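Incidencia: velos y marcas en tableros claros tras la limpieza diaria
Cliente: Llorente, oficina de puestos compartidos
Producto: limpiador de superficies Zustix, paños de microfibra Stillel
Estado: abierta, en observación
Prioridad: media

Apertura, 19 de julio

El cliente comunica que los tableros blancos de la sala grande quedan con un velo grisáceo después de la limpieza. Se nota sobre todo a contraluz. Afecta a 6 puestos, todos de la serie Ornska con mamparas tapizadas. El resto de la sala no presenta el problema, o no lo han visto. Producto diluido según el cliente "a ojo". Paños lavados en la lavadora de la propia oficina.

Se piden datos del lavado. 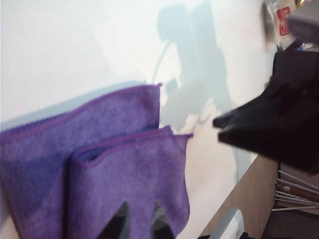 El programa de lavado que usan es el de algodón, con detergente líquido y suavizante. El suavizante es lo primero que hay que quitar: deja una película en la fibra, el paño recoge menos y parte de esa película pasa al tablero. También secan con aire caliente. En cuanto al estado de los paños morados, el rizo se ve todavía con cuerpo y el dobladillo bien cosido, aunque en uno hay una punta deshilachada. No es motivo para retirarlo. Se indica al cliente lavar a temperatura media, sin suavizante y sin mezclar con trapos de algodón, y repetir el lavado una vez más antes de volver a usarlos.

Respuesta del cliente

Lavados de nuevo los paños, dos veces, sin suavizante. El velo ha bajado bastante, pero siguen saliendo marcas sueltas. Preguntan si el tablero puede estar dañado y si hay que cambiarlo.

Segunda revisión

Por ahora no se propone cambiar nada. Se pide que midan el producto: 200 ml de agua templada con una tapa de Zustix, preparado en el momento. Hasta ahora rellenaban una botella grande y la dejaban de un día para otro. Se pide además que trabajen con el paño doblado en cuadrado y que cambien de cara en cada puesto.

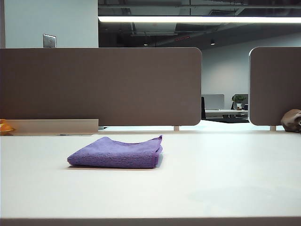

La dosis alta es la causa más probable de lo que queda. El exceso de producto no se retira con una sola pasada y se acumula donde se apoya la mano o el antebrazo. Las pocas manchas tenues del tablero están hacia la derecha, y el resto de la superficie se ve mate y uniforme, lo que no apunta a un daño general del acabado. Las mamparas de tela no se deben tocar con el mismo paño. Para ellas, cepillo blando o aspirador con boquilla de tapicería, y el producto nunca pulverizado encima.

Prueba indicada al cliente: pasada con agua sola, bien escurrido el paño, y después una pasada en seco con otro limpio. Siempre en la misma dirección, de fondo a borde. Dejar el paño sobre la mesa unos minutos entre pasadas no es problema si está seco; si está húmedo, puede marcar cerco.

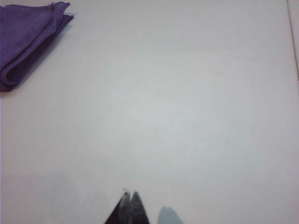
El cerco por humedad sale con agua templada si se coge pronto. Si lleva días, repetir la pasada dos o tres veces, sin estropajo ni alcohol.

Pendiente: confirmación del cliente tras una semana con la dosis nueva. Si las marcas persisten, solicitar referencia del tablero a Ornska y consultar el acabado.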